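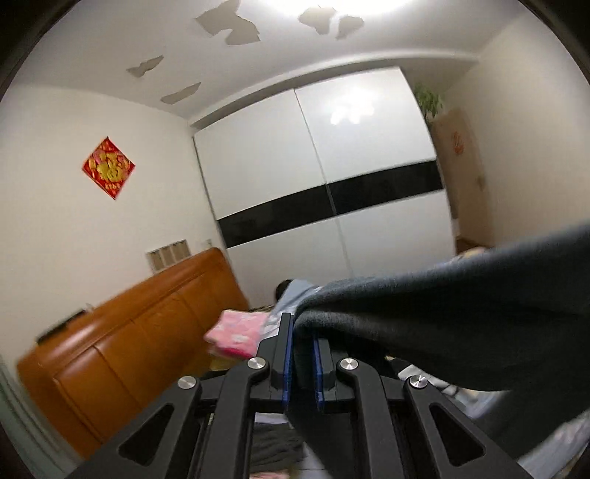
Potstead's winter clothing drive will stay open until the end of February, two months longer than planned, the town's Malik Center said on 19 December 2024. The drive began in the fall as a one-month collection for families who had moved into the Surnitz Road apartments. It has since grown to cover the whole town, and the center has taken in more than 3000 pieces. Most of them come straight out of people's bedrooms, and a large dark garment like the one in the first picture is typical of what gets passed on at this time of year. Coats, sweaters and long pants make up the bulk of the bags. Children's sizes are still short.

Rukhsana Butt, who runs the drive, said the center had expected donations to drop off after the first cold week.

"They went up," Butt said. "People bring one bag, then they go home and look in the next closet. We had to clear the back office to make room."

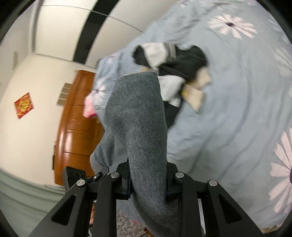
The center gives clothes out by appointment on weekday afternoons. So far 341 households have come in, and Butt expects that number to rise in January when heating bills arrive. Families can take four full outfits per person, plus a coat. No proof of income is needed, but visitors are asked to bring something that shows a Potstead address, such as a utility bill or a letter from a school.

Sorting is done in the old library reading room on the ground floor. Bushra Mughal, who oversees it, said a lot of time goes into checking knitwear for moth damage and missing buttons. Small repairs are made on site. Items that can't be repaired are baled and sold to a rag dealer, and the money pays for new socks and underwear, which the center doesn't accept used.

"Please check the pockets," Mughal said. "We've found house keys, a hearing aid and a winning scratch ticket. We got the ticket back to the lady, but only because she had left a dry cleaning tag on the jacket."

Plovemance, the laundry on Canal Street, has washed donated blankets and bedding at no charge since the drive started. Owner Crisanto Sison said the shop runs the loads at night after regular customers have been served. He has agreed to keep doing so through February, with a limit of 300 pounds a week.

Sison said clothing should be washed at home first if possible. Wool and other knits should be fully dry and folded, not hung, before they go in a bag, as damp sweaters can spoil everything packed with them.

The longer run has raised a question about space. The reading room is booked for tax help sessions starting in late January, and the center has asked the town for the use of two empty classrooms at the former Surnitz Road school. Town clerk Nighat Yousafzai said the request will be heard at the first meeting of the new year. She said the heat in that wing is on a separate system and would have to be inspected before anyone could work there.

If the classrooms aren't ready in time, sorting will move to the Malik Center's hallway and drop-off hours will be cut back.

One resident of the apartments, Rafia Swati, came in with her two sons last week and left with boots and coats for both. She said the hardest thing to find in stores at a fair price had been snow pants.

"The little one has already grown out of last year's," Swati said. "I'm bringing those in for somebody else."

Drop-off is at the side door of the Malik Center from 9 a.m. to 6 p.m. on weekdays and until noon on Saturdays. Bags should be tied and marked "adult" or "child." The center is asking in particular for:

- children's coats and snow pants, all sizes
- men's sweaters, large and up
- waterproof gloves
- winter boots in pairs, tied together by the laces

It can't take pillows, car seats, helmets or used mattresses. The center will be closed from Christmas Eve through New Year's Day, and bags should not be left outside during that time.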